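Sat 7 June

The brown cloth, and other things I have been meaning to fold

I have been putting off the fabric pile since October, which I know because that was when we came back from Clallham with the car so full I had to travel with a bolt of curtain lining across my knees. My intention was to sort it all out the following weekend. Well, you can guess how that went. It went into the back room, and then more went in on top of it, and by the spring the door only opened if you leaned on it with your shoulder.

So this week I finally made a start. I put the radio on, made a pot of tea that I forgot to drink, and began pulling things out on to the table one at a time.

I should say that I come from a family of people who keep cloth. My grandmother kept everything, down to the strips she trimmed off hems, and she ironed those strips before she put them away, rolled up in an old Javik biscuit tin with a rubber band round each one. I have inherited the keeping but sadly not the ironing. My bits go in however they happen to land, and when they come out again they look as if somebody has slept on them.

The first layer was easy enough. Tea towels I had forgotten buying, two pillowcases without partners, and the blue checked cotton that was going to be a summer skirt when I had rather more of a waist. Under those was the good wool from Kubiak, the little shop on the corner at home that closed down years ago, and I did have to sit down with that for a bit. I paid 230 for the whole length when that was a frightening amount of money to me, and I have never once dared to cut into it. It has gone back in the cupboard, I'm afraid. But it is folded now, and it has a cedar block tucked in beside it, so I am counting that as progress.

Then came the browns. I don't know why I own so much brown cloth! I don't wear it, and there is hardly any of it in the house, but every time I see a nice warm tan on a remnants table I seem to come home with it. Most of it is the same sort of thing, a plain weave that creases if you so much as look at it and frays along any edge you haven't finished. Folding it is a slow business. You pull one corner out and the other slides underneath, you flatten a wrinkle and it pops up again a hand's width further along, and by the time you have chased it to the end you have lost the fold you started with.

My neighbour Ihor Fedoruk, who was a tailor for most of his working life, once showed me how he does it, and I pass it on for anyone with a similar pile. Don't begin with the corners. Lay the cloth down in whatever heap it wants to be in, find the longest edge, and draw that towards you until it lies more or less straight. Then press down near the middle of it, hold it there, and work the creases outwards a little at a time. He does a big piece in 3 passes, all very calm, with his glasses on the end of his nose. I take up to 12 and I say things to it that I wouldn't like repeated.

The frayed edges I have mostly left alone. I did think about running them all through the machine with a zigzag stitch while I was at it, but that way lies another October, so I only snipped off the longest threads and carried on. If a piece gets used, it can have its edges done then.

What I would really like to make from the browns is a set of cushion covers for the bench on the landing, with perhaps a bit of piping in something paler - cream, or that very soft pink that looks so nice against tan. I saw some like that in the window at Uleck and have been thinking about them ever since. They were lined, too, and I do love a lined cushion cover, though I can't defend it on practical grounds.

The back room door now opens all the way. There is still a bag behind it that I haven't looked in, and I suspect it of being more curtain lining, but it can wait until the weather turns.
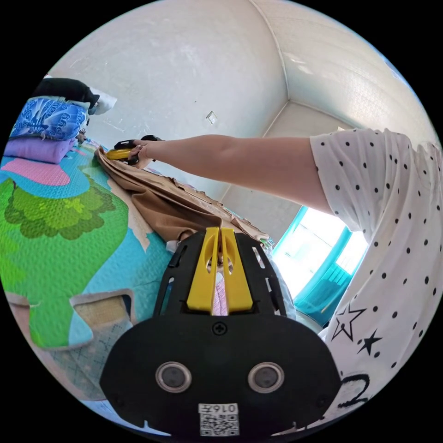
Brown cloth, creases and all, and a very good starry T-shirt.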